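The Bellamy pine table, after a winter of abuse
2015-03-29

I put off writing this one up, mostly so the table could get properly lived on first. I hate reviews where somebody has owned a thing for a weekend! The Bellamy is a plain pine table from Endau, flat packed, and it cost me $397 with delivery. It came in 2 boxes and Normand Vachon helped me get them up the stairs, for which he was paid in soup.

Putting it together took 47 minutes, and that includes a stretch where I had one leg on backwards. The bolts are decent. The little wrench they give you is not, so use your own if you have one.

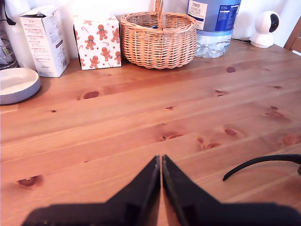
What sold me was the color. I'd been looking at the Cutow too (same size, a bit cheaper), but in the store it had this grayish stain on it that made me think of a dentist's waiting room. The Bellamy is a warm honey orange, with reddish-brown knots scattered all over the place, and I love the knots. My sister thinks they look messy. She has a glass table and spends her life wiping it, so there you go.

It's soft, though. It's pine! Drop a fork from any height and you'll get a dent, and if you write on a single sheet of paper with a ballpoint you can read your grocery list in the wood afterward. I've stopped caring, mostly. If you're the kind of person who'd lie awake over it, get oak and pay the difference.

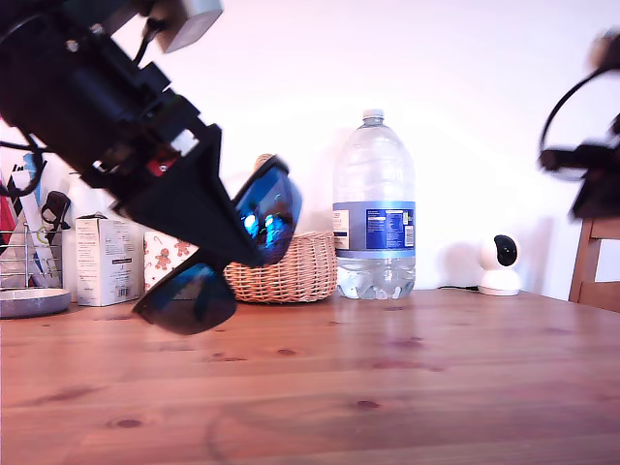 Uletow Home & Table Club: Member Reviews

Anyway, on to cleaning. The instructions say a damp cloth and nothing else, and I stuck to that for the first while. Then there was an incident with beet juice and I went in with dish soap, and the finish came through fine. I've had one pale ring from a hot mug, over by my usual chair, and it faded after I rubbed a little oil in. No idea if that's the approved method. 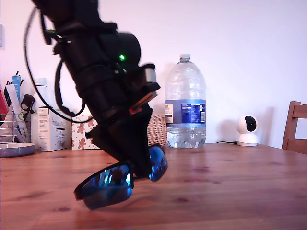

Size is the other thing people ask me about. We can seat 5 if everyone likes each other. Day to day the back of mine ends up as a parking spot, so there's the wicker basket, a big bottle of water and the gingerbread-man box all living on it, and I can still spread out a newspaper in front. The surface has a soft sheen when the light hits it, too, without being shiny like a bowling alley.

Wobble: a tiny bit in June, when everything in this house swells up and goes crooked, and I tightened the bolts and that was the end of it. I'd buy it again, but I'd wait for a sale. Endau seems to have one every time I've just bought something.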